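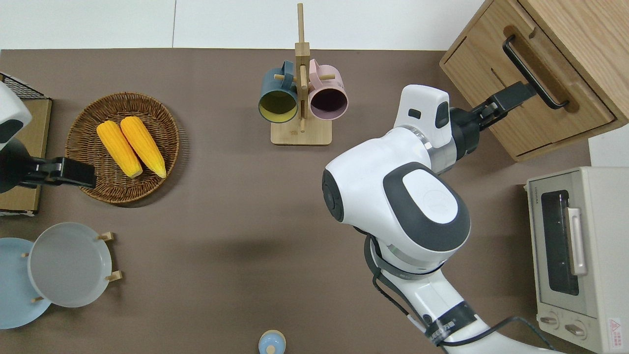
Por Chaiwat Panyasiri
Publicado en septiembre · Cuaderno de trabajo · 3 comentarios

Llevo ya varias semanas grabando demostraciones para el proyecto Promura y todavía no había escrito nada sobre ello. En parte es pereza y en parte es que el español escrito me cuesta más que el hablado, así que pido paciencia con las frases un poco rígidas.

El trabajo consiste en enseñar tareas de cocina a un robot de dos brazos. Yo muevo los brazos a distancia, el sistema guarda las imágenes y las posiciones, y al final de la jornada tenemos una carpeta de episodios. Con esos episodios mi compañera de Engebretsen entrena el modelo. Dicho así parece rápido. Hasta hoy hemos guardado 1359 episodios y he borrado 270, casi todos míos.

La tarea de esta semana es la del cajón. El brazo derecho tiene que cerrar la pinza sobre el tirador negro del mueble y abrir sin arrastrar el mueble entero. El tirador es una barra larga, y esto ayuda porque se puede agarrar en muchos puntos. Al principio yo lo agarraba siempre en el mismo lugar, el centro, porque me parecía lo más correcto. Después entendí que estaba enseñando una sola manera de hacerlo. Si el modelo llega un poco desviado, no ha visto nunca qué se hace en ese caso. Ahora cambio el punto de agarre a propósito, y también el ángulo de la muñeca, aunque algunas demostraciones quedan feas. Las feas que terminan bien se guardan.

El brazo izquierdo trabaja con la cesta de mimbre, donde están las dos mazorcas de maíz. Para esta parte tengo menos paciencia. La cesta es redonda, el borde es alto para la pinza, y desde mi puesto es difícil juzgar la profundidad. He aprendido a bajar despacio, parar junto al borde y mirar otra vez antes de seguir. Me preguntaron si esas pausas no estropean los datos. Un poco sí: en la primera tanda el modelo aprendió a pararse encima de la cesta y se quedaba allí, como pensando. Ahora intento que la pausa sea corta, o recorto el episodio cuando se me alarga demasiado.

Otra discusión que tuvimos fue cuántos objetos dejar en la mesa. En Grekine, donde trabajé antes, grabábamos con la mesa casi limpia y luego todo fallaba en cuanto alguien ponía una taza. Aquí dejamos el árbol con las dos tazas, los platos en su soporte, el hornito al lado del mueble, aunque en la tarea del cajón no se toca ninguna de estas cosas. En medio dejamos sitio libre, para que los brazos puedan pasar y para apoyar lo que sale de la cesta.

Entre un episodio y otro hay que devolver todo a su lugar, pero no exactamente a su lugar. Giro un poco la cesta, cruzo las mazorcas, muevo el árbol de las tazas unos dedos. Es la parte más aburrida del oficio y no he encontrado manera de hacerla más rápida. Una tarde olvidé mover las cosas durante 13 episodios seguidos. Los guardé en una carpeta aparte — no sé bien para qué.

Para la próxima semana quiero probar con el cajón empezando ya entreabierto, y grabar también el cierre. En Sternedell me dijeron que el cierre sale casi gratis si la apertura está bien grabada. Yo tengo mis dudas, ya que empujar y tirar no se parecen mucho cuando uno tiene los mandos en la mano. Si alguien que lee esto lo ha probado con un tirador parecido, le agradecería que me escriba, sobre todo para saber si cerraba con la pinza agarrada o empujando el frente del cajón con los dedos cerrados.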